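Does your laundry really need a 16-step care label?

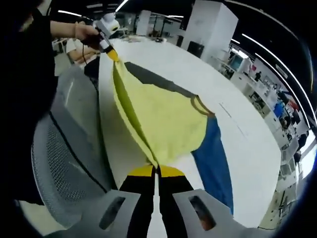
Yellow and blue cloth on a white table.

Jarlath Mac an tSaoi has been dyeing and repairing fabric in Clonance for most of his working life, and he doesn't believe much of what is printed on a detergent bottle.

"Color guard, color lock, color shield," he says. "I asked one salesman what the difference was. He told me the bottle."

His complaint this June is with Hestik, a cold-water powder sold on the promise that clothes will look new after 50 washes. I put it to him that 50 is at least a number. He wants to know whose washing machine it was, how full, and what was in it.

"If you wash one shirt alone 50 times, of course it looks fine. Who does that? Wash it with a zipper and a pair of work pants and call me."

He ran a trial of his own, with 5 pieces of the same cotton. I pointed out that 5 pieces is not much of a trial either. He agreed, a little crossly, and said he wasn't charging anyone for it. By his account the Hestik pieces faded as much as the ones done in the cheapest powder at Caron, the discount store by the bus station. I saw the pieces and could not tell them apart, though I couldn't say that proves his case.

He is no kinder to the care label. One coat from Bodberg came in with 16 separate instructions, two of which disagreed about ironing. "They print that so it's your fault," he says.

So what does he do at home? Cold water, half the powder, everything inside out, dried in the shade. He has 900 customers on his books and says he gives them all the same advice. How many follow it?

"They tell me they do," he says. "Then I see the collars."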